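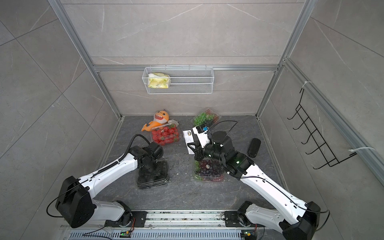
Fjeld Produce Containers
Clear and black-base containers for fruit, cherry tomatoes and prepared food

Supplied by Tukthorpe Packaging, Skerkport

Overview

Fjeld is a line of thin-wall plastic containers for the produce counter and the deli case. The line covers two constructions. The clear version is used for cherry tomatoes, green grapes, and red and purple grapes, where the customer wants to see the fruit from every side. The black-base version has a clear lid over a black tray and is used mostly for cut fruit, salads and bakery items.

All sizes are sold flat-nested in cartons. Labels are not included. See Labeling below for the areas that will take a sticker.

Construction

The clear container is formed in one piece from a single sheet, with a molded hinge along the long side. Base and lid have the same wall thickness before forming. Corners are rounded to limit thinning during the draw and to keep fruit from wedging where it can bruise.

The black-base container is also one length of material at the hinge, laminated so that the color ends at the hinge line. Customers who need a separate lid should order the two-piece set, which uses the same base tooling with the hinge trimmed off.

Closure is by two button snaps on the front edge. The snaps are rated for 200 open-and-close cycles at room temperature. Below freezing the rating does not apply, and the hinge should be treated as single use.

Vents

Produce models are vented in the lid and base. Vent slots in the base sit between raised ribs, so that fruit rests on the ribs and air can pass underneath. Grapes on the stem need more lid height than loose fruit, and the tall lid should be ordered for them. A short lid will close on a full bunch, but it presses on the top layer and the snaps tend to release in transit.

Deli models have no vents. They are not liquid tight and should not be used for soup or for anything packed in dressing.

Models

FJ-10 Clear, short lid, vented. Cherry tomatoes, berries.
FJ-12 Clear, tall lid, vented. Grapes.
FJ-14 Clear, tall lid, vented, wide base. Mixed fruit, large grape packs.
FJ-20 Black base, clear lid, unvented. Prepared food, bakery.
FJ-21 Black base, clear lid, unvented, two-piece.

FJ-12 and FJ-14 share a lid profile and will stack on each other. FJ-10 stacks only on itself. FJ-20 and FJ-21 stack together in any order, provided the lids are fully closed.

Labeling

The lid has a flat center panel that takes a round sticker. Printed rectangular labels can go on the same panel or over the front edge, where they also serve as a tamper seal. Apply labels before the container is chilled. Adhesive put on a cold lid lifts at the edges once condensation forms.

Do not cover the vent slots. On FJ-10 the slots run closer to the center than on the taller models, and an oversized sticker will close off the middle pair. The drawing supplied with each first order shows the clear area.

Handling and placement

Containers should be set down on a flat, clean surface. Crumbs or grit under the base will scratch the plastic when the container is slid, and the marks show clearly through the ribs. On stone or tile, lift and place the container; do not drag it.

Hold a filled container by the base. The lid carries no load, and lifting by the lid edge puts the full weight on the snaps. Where containers are picked up from above, contact should be on the two short sides just below the rim. The rim itself is stiff but narrow, and pressure on the lid panel will bow it enough to mark soft fruit.

An open lid on an empty FJ-10 or FJ-20 will tip the container backward — the lid and base weigh nearly the same, and the hinge is at the edge. Fold the lid fully flat when filling by hand. With product in the base the container is stable at any lid angle.

Temperature

Suitable for refrigerated storage and room temperature display. Not suitable for microwave, oven or heat lamp. Not dishwasher safe. The clear sheet softens well before boiling, and the hinge distorts first.

Carton and pallet data

FJ-10, FJ-12: cartons of 200, nested.
FJ-20: cartons of 200, nested.
FJ-14, FJ-21: carton quantity on request.
Minimum order, plain: 4000 pieces per model.
Minimum order, tinted base: 4000 pieces per color.

Different models cannot be combined to reach the minimum. Colors other than black are made to order from the FJ-20 tooling. The two-piece model is trimmed after forming and adds time to the order.

Test notes

The current hinge was adopted after a fill-and-carry trial run by Idrisa Masanja with grape packs and cherry tomatoes. The trial used 1586 containers from three production lots. Failures were recorded by position: hinge, front snap, corner, or base rib. The most common fault was a front snap left half engaged at closing, which is a packing fault, and the snap was made deeper so that it gives a firmer click. Corner cracks were confined to one lot and were traced to a cold mold.

A copy of the test sheet is available to trade customers. Ask for the revision dated 26 November 2021. The earlier sheet refers to the old snap and should be discarded.

Compatibility with Hiditz trays

FJ-10 and FJ-12 fit the Hiditz display tray in the standard orientation, hinge to the rear. FJ-14 fits only when turned sideways, which hides part of the front label. FJ-20 will sit in the tray but is loose and needs the divider strip.

Wire mesh wall baskets can be used for light bagged goods next to a container display. Filled containers should not be placed in them — the wire bears on the ribs unevenly and the base takes a set.

Disposal

Clear models are a single plastic with no coating and can go wherever clear trays are accepted for recycling. Remove paper labels first. Black-base models are sorted differently from place to place, and many optical sorting lines do not detect black plastic. Customers with a recycling requirement should specify a clear base.

Samples and orders

Samples are sent as a flat set with one of each stocked model. FJ-21 is not included unless requested.

Orders and carton data: Elibariki Swai
Drawings, label areas and test sheets: Cledwyn Skyrme
Tinted bases and two-piece sets: Aqeel Rajput

State the model number, the product to be packed, and the fill weight when writing. For grapes, state whether they are packed on the stem.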